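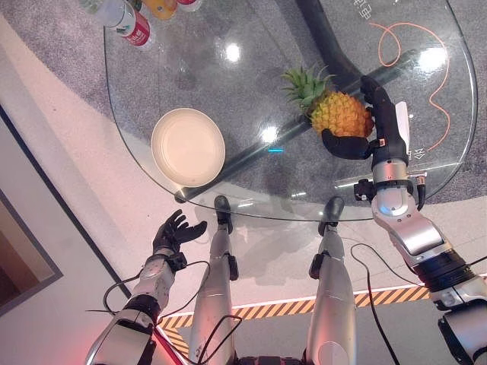

Plernaretti Manual > Perception > Setting up the table plane

5.2 Setting up the table plane on clear surfaces

Plernaretti finds the work surface before it plans a grasp. On a glass table the depth reading often comes from the floor underneath, and the hand is then sent too low. Follow these steps whenever the table is glass or clear plastic.

Before you start, put both arms in the rest pose and check that the stop button is within reach.

1. Open Zidcombe and choose Surfaces, then New.

2. Set Type to Clear. The depth fit is switched off and the manual height box opens.

3. Measure from the floor to the top of the glass and enter the height in millimetres. On our test table this is 482.

4. Set Margin to 22. The planner will keep the fingertips at least this many millimetres above the plane until the final approach.

5. Press Capture. Zidcombe takes 100 depth readings and marks any that fall below the plane. Floor, cables and table legs seen through the glass should all turn grey in the viewer.

6. If a patch of floor stays coloured, draw a mask over it and press Capture again.

7. Save the surface and load it in the Nam planner under Scene.

Note: Reflections from ceiling lights can show up as small objects floating on or below the glass. Raise Minimum Size to 2 cm to drop them. Do not go higher if you plan to pick up bottle caps or similar items.

Note: Fruit with leaves — a pineapple, for instance — may be split into two objects. Select both and choose Merge before you ask for a grasp. Nam will otherwise treat the leaves as an obstacle.

CAUTION: The height is not updated if the table is moved or its feet are adjusted. Repeat steps 3 to 7.

CAUTION: Clear surfaces are ignored by the leg collision check in versions released before May. Add the table edge by hand as a box — see 5.4.

Amer support desk | Manual revision November 2022 | Back to top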